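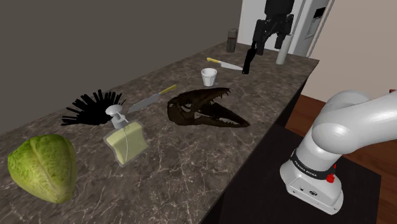
Spent the whole of Tuesday on the house rules for the kitchen counter episodes, and I have a headache and a half page of actual rules to show for it. Brodie Kingi wants them short enough to tape to a monitor. I keep wanting them longer! The first one we argued over was blades. My draft said "no sharp objects inside the reach of the arm," and Brodie pulled up the counter layout and just pointed: two yellow-handled knives, one of them with its point right by that black spiky thing, and the soap dispenser and the cup both close by. Take the knives out and you've stopped testing the thing people worry about. So the rule now says knives may stay, but the task sheet has to say before the run which ones are to be touched and which are to be left alone, and any contact with a left-alone blade ends the run and gets marked as a fail. Even if the rest of it was gorgeous. Brodie thinks that's harsh for simulation, where the worst a knife can do is clip through a cabbage. I said people get their habits from the easy place and carry them over to the hard one, and then I got a bit preachy about it and had to go make coffee.

Anyway! Second rule, naming. I read back through the Flarcombe notes (all 37 pages, my eyes) and the same object gets called three different things depending on who was typing. The green one is "lettuce" on one page, "cabbage" on the next, and then somebody at Steltier calls it "leafy item." Fine for chatting, terrible if you're trying to find every run where the arm bumped it. We're going with one name per object, picked before the first run, written on the sheet, no synonyms. I lobbied for "cabbage" and lost. It's "greens" now. The skull is "skull," thank goodness, although there was a fifteen-minute detour on whether it's a crocodile or a dinosaur, which I enjoyed way more than the rest of the meeting.

Third rule is the one I care about, and it's the stop rule. Old wording: "Stop the run if anything looks unsafe." Looks unsafe to who? I've watched Hoani footage next to people who'd stop at the first wobble and people who'd let the arm plow through the whole counter to see where it ended up. So I wrote out what counts. Gripper touches anything that isn't the target, stop. Object leaves the counter, stop. Fingers closed on the target but not in the place the sheet says, don't stop, but write it down. Brodie added one about the arm's own base, which I'd forgotten completely (nothing loose gets to sit on the platform, ever) and I was annoyed at how good it was.

We tried the wording out on the cup, with both of us filling in a sheet separately and no peeking.

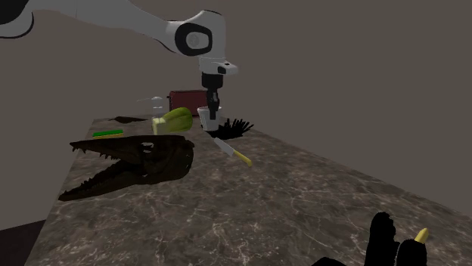

Fingers down at the cup, toaster behind, knife pointing at the base.

Our sheets did not match. I'd written "at target" and Brodie had written "in target," and then we went around and around on whether the fingertips being over the opening is the same as being inside it. From one view I really can't tell. You could argue it either way and we did, until my tea was cold. So there's a fourth rule, which I didn't plan on: if you can't tell from one view, you write "can't tell" and go get a second view, and nobody gets teased for it. I like that one a lot. I've filled in so many forms in my life where "don't know" wasn't a box, and I always ended up guessing so I could get to the next page.

The other thing that came out of the cup business is clearance. The spiky thing sits right next to it on one side, and the knife is just in front, so coming straight down is about the only polite way in. I wanted a minimum distance in the rules. Brodie wanted none, on the grounds that a crowded counter is a normal counter (have you seen mine?). We settled on no minimum, but the sheet has to name the nearest thing to the target. Cheap to do, takes two seconds, and when a run fails you know where to look first.

Still undecided: how many runs before we call a rule settled. Menent's guide says one thing and our budget says another. I put down 200 and Brodie laughed out loud, then crossed it out and wrote 9, and I laughed back. We'll land someplace in the middle, probably after another bad-tempered afternoon.

It fits on one page if I shrink the margins. Tomorrow I have to type up the clean copy and change every "lettuce" in the old notes to "greens," and I am going to need snacks.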